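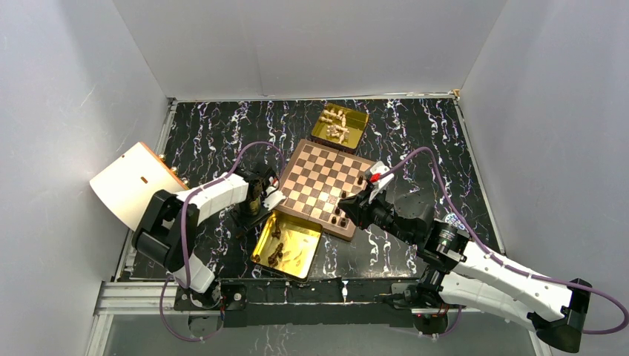
How to Start a Chess Evening for Beginners in Your Town

Posted 29 March 2022 by Drahomíra Kolář

Last winter I started a small chess evening in Prirlow. Before this I had never organized anything bigger than a birthday. Several readers wrote to me and asked how it is done, so I put my notes in order. They are for adults who know the rules a little, or who forgot them since school.

1. Find a room

Ask first at places which are quiet in the evening. I wrote to the library, to two cafés and to the music school. The library closes too early, one café wanted us to order dinner, and the second café, the Kaimal, said yes the same day. We have the back part with the long tables, and everyone buys at least one drink.

When you visit a room, sit down in it for a while. Look at the light above the tables. A lamp which hangs low makes shadows from the tall pieces and after an hour the eyes are tired. Listen also to the coffee machine. Players can get used to talking, but the grinder makes them jump.

2. Buy or borrow the sets

For the first evening you do not need to buy anything. Ask people to bring what they have at home. You will receive sets with a missing pawn, and a button or a coin can replace it.

If the group continues, buy sets which are all the same. We have roll-up boards and plastic pieces with a weight in the bottom, from a shop called Jokero. Check the size before you order. The king's base should cover most of one square but leave some free space around it. My first order was wrong in this, the pieces were too fat for the board, and I had to send everything back at my own cost.

Keep each set in its own cloth bag and write a number on the bag and on the board. At the end of the evening each pair puts the pieces back in the bag, 16 white and 16 black, and only then they go for the coats.

3. Tell people

I printed 200 small leaflets and this was too many. Most of our players came from the notice board in the bakery and from the town newsletter, which is free for clubs. On the leaflet write the place, the hour, that it costs nothing, and the words "beginners welcome". Write also until what hour you stay. Parents with small children want to know it.

4. Plan the first evening

Our plan is like this:

18:30 Set the boards, greet people, write names
18:45 Short lesson at one table
19:05 First game
19:50 Break
20:00 Second game, or finish the first one
20:45 Pack the sets

The lesson should have only one subject. In the first evening I explained how to put the board correctly, with a light square in the right corner near each player, and the queen on her own color. Some people had played it wrong for thirty years and they laughed very much about it. For the next evenings I took castling, then the pawn which takes "en passant", then the mate with king and rook.

Do not explain openings in the first month. Beginners try to remember the moves and they stop looking at the board.

5. Make the pairs

This is the most difficult part. If a strong player sits against a new one, the game is finished in 10 minutes and both are bored. I ask everyone at the door how long ago they played the last time. It is a better question than "Are you good?", to which all people answer no.

When the difference is big, let the stronger player start without the queen, or without one rook. You can also put them on the same side, two against two, and allow them to whisper.

6. Clocks or no clocks

We began without clocks. In February we had one game that did not finish before closing, and the owner of the café was waiting with the keys in her hand. Now we use a clock only if a game is still going after the break, and each player gets fifteen minutes. Show first how to press it, with the same hand which moved the piece.

7. Small rules which help

Agree on them at the beginning and put them on one sheet on the wall.

If you touch a piece, you move it. For beginners we allow one mistake in each game.
Nobody who is watching gives advice, also not with the face.
Say "check" if you like, but it is not required.
Drinks stand on the side of the table, never next to the board.
After the game, shake hands and show each other one good move.

8. If few people come

Our third evening had four persons, and I was one of them. I wanted to cancel the next one. My husband told me to wait until spring, and the two sisters from the flower shop came back and brought their neighbor. Keep the same hour and the same room, and send a short message the day before.

Next time I will write about the little tournament we are preparing with the group from Witari, if we manage to agree on the tables.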